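Boards > Yarn & Fiber > Knitting Help > Edges and Borders

Scalloped edge keeps flipping up, help

Posted by Iolanda Portela, May 8, 2020
4 min read

**iolanda_p**
ok so I'm on my second try at the Isura shawl and the scallops will NOT lie flat. Cotton blend, size 6 needles. Body is fine. Edge curls toward me the second I take the pins out. Blocked it twice. Pattern says "block firmly" and thats it, thanks a lot. Do I rip back the whole border or is there some trick?

**sockdrawer17**
How many stitches between the scallops? I made Isura two winters ago and there was a mistake in the border chart, row 4 I think. There's a corrected one somewhere. Mine flipped too until I redid it.

**iolanda_p**
10 between. Chart says 10. Didn't know there was a corrected one, ugh.

**marlbee**
Don't rip yet!! Go up a needle size on the bind off only. Nine times out of ten a flipping edge is a tight bind off. I knit tight, my mom knit tight, and every border I made before I learned this looked like a potato chip.

**sockdrawer17**
Bind off won't fix a wrong chart though. If the increases are in the wrong spot it's going to flip no matter what needle.

**marlbee**
She hasn't said the chart is wrong. You said that.
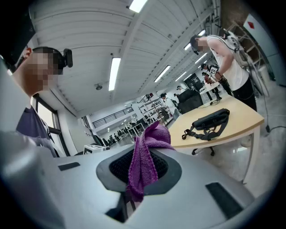
**iolanda_p**
Anyway. The purple is Sasden worsted, the discontinued one, so if I rip I need to be careful, I only have the one skein left and it gets fuzzy after a couple of rounds of frogging. Plain stockinette in the same yarn behaves fine with the same bind off, so now I don't know what to think.

**jonalyn_q**
Stockinette curls by itself, so if yours is lying flat you probably had a garter border on there? Not the same test. Try a swatch with 4 scallops, loose bind off, wash it, pin it, leave it overnight. If it flips, it's the chart. If not, marlbee's right and you saved yourself a weekend.

**marlbee**
thank you Jonalyn

**tugboat_knits**
Steam. Nobody's said steam yet? Damp towel over the edge, iron hovering, don't touch it down. Cotton loves steam. Took me ten minutes on a table runner.

**sockdrawer17**
Careful, she said blend. Blend with what? If there's acrylic in it you'll kill it. Goes limp and never comes back, ask me about my Palamarchuk cardigan.

**iolanda_p**
Label says cotton and "other fibers". Very helpful label.

**tugboat_knits**
Ok then no steam lol. Steam the swatch first at least

**sockdrawer17**
Found the correction. It's row 13, not row 4, my bad. The yarn over goes before the k2tog instead of after. Stitch count stays the same so you'd never catch it by counting.

**iolanda_p**
Oh no. I just looked and I did it after. On every single repeat.

**marlbee**
I still say loose bind off. Do both.

**jonalyn_q**
Agree, do both. Put a lifeline in below the border before you pull anything, dental floss is fine. And rewind the yarn you take out, soak it and hang it to dry so the kinks drop out. Sasden isn't so bad the second time around if you let it rest.

**iolanda_p**
Swatch first, then floss, then ripping. Going to need a snack. Will post when the border's back on, probably October at this rate

**tugboat_knits**
what needle are you going up to? 7 or 8

**iolanda_p**
8, I lost one of my 7s in the couch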